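Home | Reviews | Training Notes | Gear | Ask Us

Breath trainer review: two months with the Enley

1 November 2025

I swim masters and I run a bit, and for years my problem has been the same one. I get behind the blocks, my heart goes like a drum, and I've used up half my air before the start. I've tried counting, I've tried humming, and I once tried chewing gum (don't). So when a woman in my lane let me borrow her Enley breath trainer for a week, I gave it back and ordered my own the same night.

The Enley is a small handheld pacer, a little bigger than a bar of hotel soap. You hold it in your palm and it swells and settles under your fingers at whatever rate you set, and you breathe along with it. No screen, no voice telling you to picture a beach. I love that! I can use it with my eyes shut, under a towel, in a noisy locker room, and it doesn't ask me for anything.

Setup took me one cup of coffee. There is a dial on the side for pace and a slider for how long the out-breath runs compared with the in-breath. I settled on a slow setting with a long out-breath within a couple of days, and I've hardly moved it since. The booklet suggests starting faster and working down, and I'd go along with that, as the slowest settings made me feel like I was waiting for a bus.

I do 20 minutes in the evening and a short round before practice. By the third week I could feel my shoulders drop on the first few breaths, which used to take me half the session. At the Bresthorpe meet I sat on the floor by the warm-down pool with it for a while before my 200 free, and I stood up feeling loose and a little bored. Bored is a wonderful way to feel before a race. I went out at the pace I'd planned, too, and I can't remember the last time I managed that.
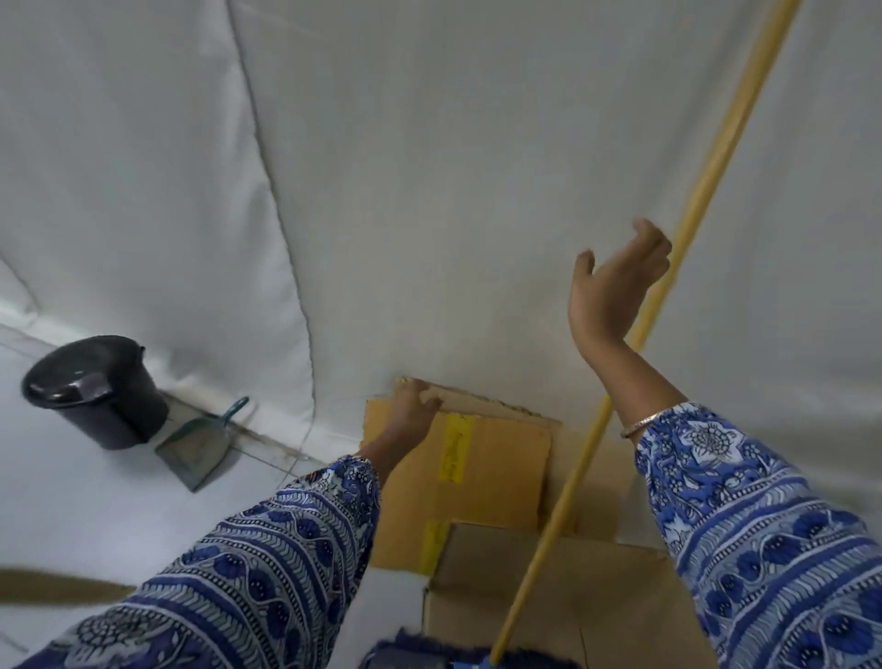
Battery life has been great. I charge it on the first of the month and forget it. The casing is a soft rubbery stuff that wipes clean, and it has been dropped on pool deck more than once with only a scuff to show for it. The pulse is quiet enough that my husband sleeps through it, though you can hear a faint tick on the fastest settings if the room is silent.

I've also used the Turnard belt, the one that straps around your ribs and buzzes when you breathe too high in the chest. It's a good teacher and it fixed a bad habit of mine, but I never wanted to wear it at a meet, and the strap rubbed. If you have no idea whether you breathe with your belly or your collarbones, start with the belt. If you know how and just can't do it when it counts, get the Enley.

Some gripes. The carry pouch is too tight and the drawstring came out in my bag. The dial has no click, so it can get nudged in a pocket and you find yourself panting along with it. And there's an app, Entili, that logs your sessions. I logged 38 of them before I got tired of the reminders and took it off my phone. The pacer works perfectly well without it, and I haven't missed the charts.

It isn't cheap, and I'd try one first if you know someone who owns it. I'd still buy mine again tomorrow. There's a new version due in December with a locking dial, so you might want to hold on for that one if you carry yours loose like I do. Mine lives in an old sock now, and it fits beautifully.

Recent reviews
Turnard rib belt, one season in
Foam rollers for people who hate foam rollers
Three paper training diaries compared
Earplugs for the call room
A 300-page book on race nerves, and the chapters worth reading

Contact | Copyright 2025 | Back to top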